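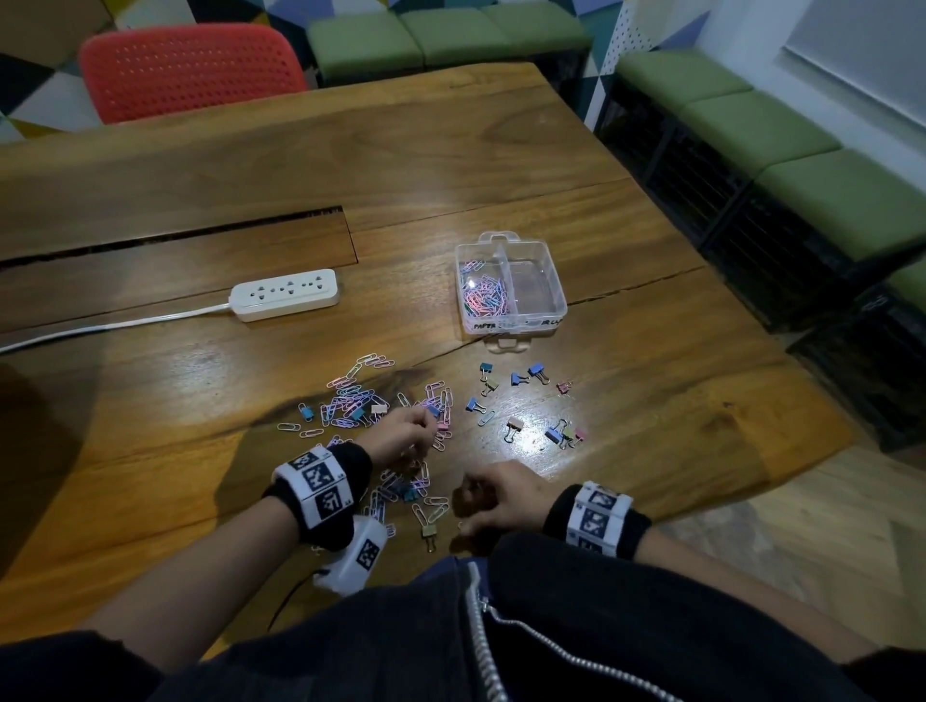

Has anyone here moved a parish newsletter from paper to email without losing half the readers? I took over the Clullside one in May and we still print 893 copies, eight pages, folded by hand and pushed through doors. On the last issue I put a loose slip in each copy asking for email addresses, and held it in with a paper clip, a pink one or whatever came out of the heap. So far 21 people have sent theirs back. The printer, Owusu, has put the price up again and I can't see us paying it for another year.
Posted by k_ong

Reply from gilsoo_c
21 is low but not odd for a first go. People don't fill in slips. When we did ours we put a line on the front page above the bin dates and got far more that way. I'd leave the slip out next time and save the paper.

Reply from Eilidh Swanson
I'd go the other way. Keep the slip but put a box by the till in the shop and another in the surgery. Ours sat in the post office for two issues. The front page line did nothing for us, as the people who read the front page are the ones who like it on paper.

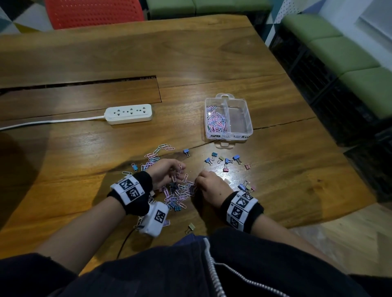
The other thing is who delivers. If your rounds are short of people then ask them at the door, they know who is online and who isn't. We had one round where every house but three switched, only because the woman doing it asked them.

Reply from gilsoo_c
Asking at the door is fine in a small place. Brarkeren has 1579 houses and half of them are flats with a locked entrance. You can't do it there.

Reply from k_ong
We are smaller than that, so asking might work. Two of the rounds are long farm lanes though and whoever does them won't want to stop at every gate. What are people using to send the emails? I was told Gristik but the form for adding names wanted a phone number as well, and I don't want to ask for that.

Reply from jinsol_tak
You can switch the phone number off in Gristik. Settings, then sign-up form, then untick it. It took me a while to find. The bigger problem is the layout – a page made for A4 is hard to read on a phone. We sent it as an attachment for the first three issues and had complaints about the small print. 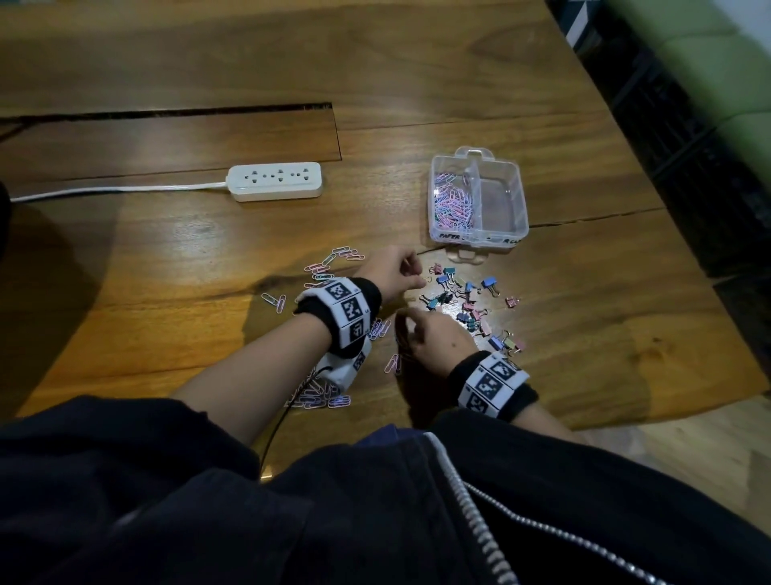
After that we put the text straight into the email, one column, with the adverts at the end. The advertisers grumbled a bit and then paid as usual. It does mean doing the layout twice if you keep a paper edition as well, so allow an extra evening.

Reply from Anneliese Pfeiffer
I don't agree with dropping paper at all. My mother is 84 and the newsletter is how she knows when the mobile library is coming. A council page is no good to her and neither is an email.

Reply from Eilidh Swanson
I don't think anyone said drop it completely. Print fewer.

Reply from Anneliese Pfeiffer
That is how it starts. Ours went from every house to "pick one up in the church porch" and then there wasn't one. Get a quote for four pages in black and white before you do anything else.
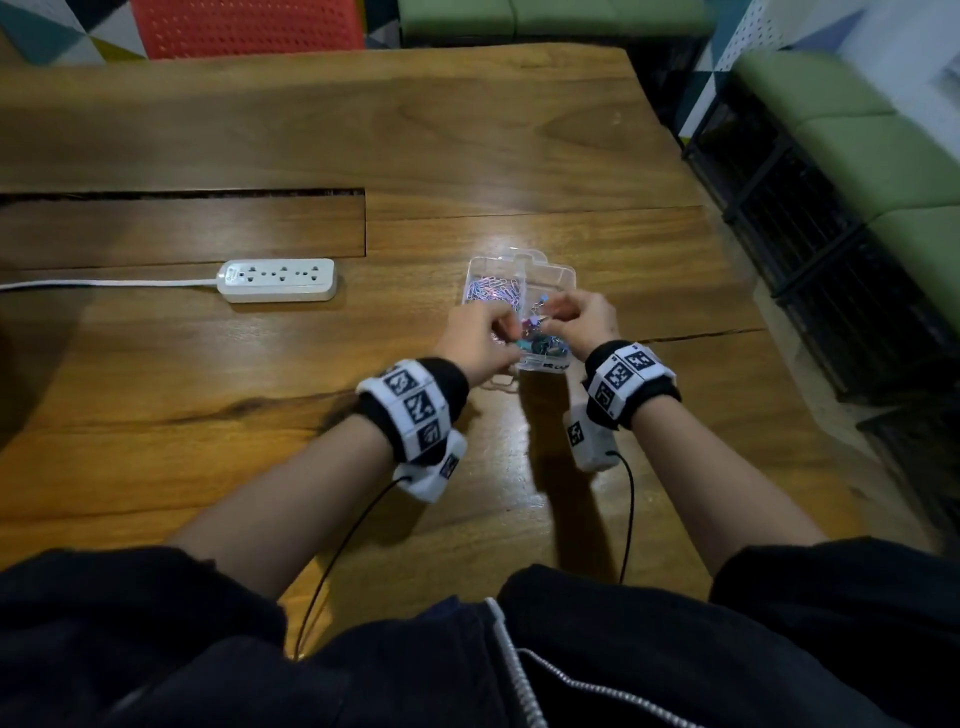
How do you decide how many to print once some people have moved to email?
Take the full number of houses, take off only those who have said in writing that they don't want paper, and add a few for the shop and the surgery. Do it again every issue for the first year.

Reply from k_ong
Thanks, that is clear enough. I've asked Owusu for a price on four pages, black and white, and for eight as now. Front page line and the box in the shop both going ahead for the next one.

Reply from gilsoo_c
Ask them for the price per extra hundred as well. Ours charged nearly the same for 700 as for 900, so cutting the run saved us next to nothing.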